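Home | Stories | Archive | Submit | About 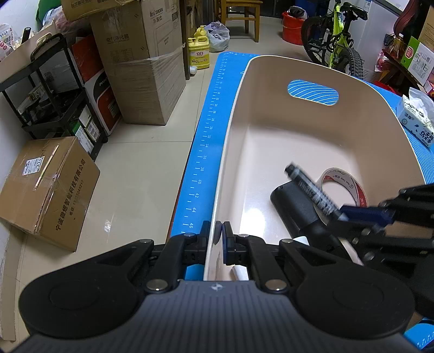

Left Hand Holds the Bin

Esther Simiyu had the grippers on by four in the afternoon, one in each hand, and she could not stop grinning.

"Left hand holds the bin," said Toshio. "Right hand does the pen. Go!"

She pinched the rim with her left. With her right she had the marker, over the tape roll and the black thing they had all stopped trying to name. Her shoulders ached already and she loved it. Somewhere in Flemach's back office a pair of arms was going to learn this from her, the little wobble and everything!

"You're rushing," Toshio said.

"I'm excited."

"It'll learn excited, then."

She laughed so hard she had to start the whole run over. 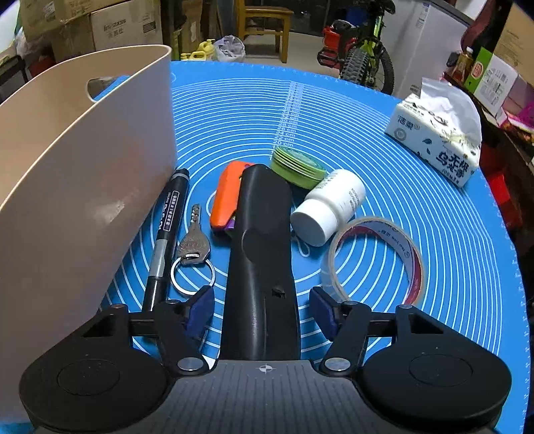

Run 74

By evening she had stopped thinking about her fingers. Key, marker, medicine bottle, the green tape: she knew what each one wanted. The key wanted patience. You came at it slowly, with the pads wide open, and you closed as if it were asleep.

"Kipchumba wants 100 before we go home," Toshio said.

"Kipchumba can have 221."

She meant it, too. When she was six her grandmother had taught her to shell peas by putting her own hands over Esther's and saying nothing at all, and for years afterward Esther's thumbs had moved like an old woman's. She thought of that as she reached across the blue mat. Some arm in some kitchen, years from now, would pick up a key the way she did (and the way her grandmother would have!).

"Ready?" said Toshio.

She opened her hands, and the jaws opened with them.

14 shares | 3 comments

Nassoro L.: The peas! I read that part out loud to my wife.

J. Tshabalala: More Toshio please. Did they get to 221?

mumer_reader: My arms hurt just reading this. Loved it.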